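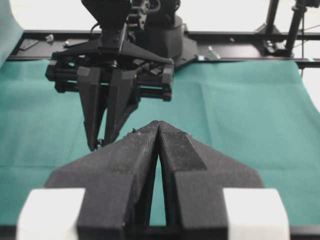 Covering the table is the part of the set-up I get the most mail about, so I've given it a section of its own in this version of the guide. If you've come straight here from the legs and leveling feet, take a minute first to wipe down the top and let it dry. The Trarkach cover is a plain woven cloth with nothing stuck to the back of it, and it shows whatever is underneath, every crumb of packing foam and every drip of glue. I like a solid color best. My own is the teal-green one, and I run it right across so it covers most of the tabletop, because small parts are so much easier to find on one calm color than on bare wood grain (I lost a lot of tiny washers before I figured that out!).

3.1 Before you start

You'll need the cloth, the bag of edge clips, an iron, a lint roller and a tape measure. The clips come in two sizes in the same bag. The short ones are for the Tresten top and the long ones are for anything thicker. If your table isn't a Tresten, slip a long clip on the edge and see if it grips. A folded bit of card makes a good shim when it wobbles.

The standard cloth is made for tops up to 700 mm deep. Mine was a little deeper than that and I went ahead anyway, and I've had a strip of tabletop showing at the back ever since. It doesn't bother me, but if it would bother you, get the wide one.

3.2 Getting the folds out

The cloth comes folded into a tight square and the creases are stubborn. Hanging it over a door overnight does very little. I tried it twice.

1. Wash the cloth once, cool, by itself. The first wash sheds color, and the darker shades shed a lot of it.
2. Take it out while it's still damp. Don't tumble it.
3. Iron it on the wrong side, on medium, working from the middle out to the hems. The wrong side is the one with the folded-over hem.
4. Lay it flat on a bed or a clean floor for a while before you handle it again.

Caution: keep the iron off the hem corners. There's a bit of tape inside each one for the clips to bite on, and it melts. Felicja Kalinowski wrote in to tell me she'd welded hers to the ironing board, so please learn from Felicja.

3.3 Laying the cloth

If things are fixed to your table or mounted along the back of it, leave them where they are. The cloth tucks up to them just fine and you don't have to take anything apart.

1. Fold the cloth in half, right side in, with the fold running front to back.
2. Set the fold on the centerline of the table. A pencil tick on the back edge helps, and a strip of masking tape works if you don't want to mark the wood.
3. Open the top layer out toward the side you're standing on, and smooth it with the flat of your forearm. Hands leave ripples.
4. Walk around and pull the other half out toward you.
5. Check the front drop. You want it even from one end to the other, and it should stop well above your knees when you're sitting down.

A second person makes steps 3 and 4 go faster, but I do it alone most of the time and it's fine. Start with a light touch. If you pull hard at this stage you'll stretch the weave on the diagonal, and then the front edge never looks straight again until the next wash.

Note: the weave has a direction. Run your palm over it one way and it feels smooth, run it back and it drags a little. I lay mine so the smooth direction goes left to right, which makes brushing off the threads and sawdust easier. You may want the opposite if you're left-handed.

3.4 Clipping the edges

Put the clips on in this order or you'll chase a wrinkle all the way around the table and end up right back where you began. Ask me how I know.

1. Clip the middle of the back edge.
2. Go to the front and draw the cloth toward you until it just lies flat, then clip the middle of the front edge.
3. Do the middle of the left side, then the middle of the right.
4. Work out toward the corners, a clip at a time, swapping sides as you go.
5. At each corner, fold the spare cloth under like you're making a bed, and clip through the fold.

If you can't reach the back edge, skip the clips there and weigh it down instead. I use 500 g kitchen weights slipped into old socks. They don't scratch and they don't roll.
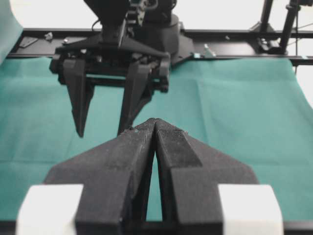

Once the clips are on, give the cloth a day before you decide whether it's tight enough. It relaxes overnight, more so in a warm room, and a cover that felt like a drum at bedtime can have a soft patch in the middle by breakfast. Go back around and take up the slack from the center of each side, the same order as before. I've never needed a third go.

3.5 Keeping it nice

Go over it with the lint roller at the end of the day, front to back. Light colors hide dust and dark colors hide stains – pick your trouble. For glue, let it set hard and crack it off with a fingernail. Rubbing at it while it's tacky just pushes it into the weave.

Ankit Mishra, who proofreads these sections for me, asked if you can turn the cloth over when one side gets tired. You can! The hems show, and the clips hold a tiny bit less well, but I ran mine wrong side up from January right through to summer.

Caution: it's a cloth, so no hot pans, no soldering, no candles. If you're doing anything with heat, unclip the front, roll the cover back and work on the bare top.

3.6 If something looks off

Ripples running corner to corner: one corner was clipped before the middles. Take the clips off that half and do it over.

Front edge dips in the center: the cloth went on off the centerline. Loosen both sides and shift it.

Clips pop off at night: wrong size, nearly always. Try the long ones with a shim.

Color on your sleeves: it needs another wash. Cool again, and by itself again.

Next up is the drawer unit, section 4, and you'll want the short screwdriver for that one.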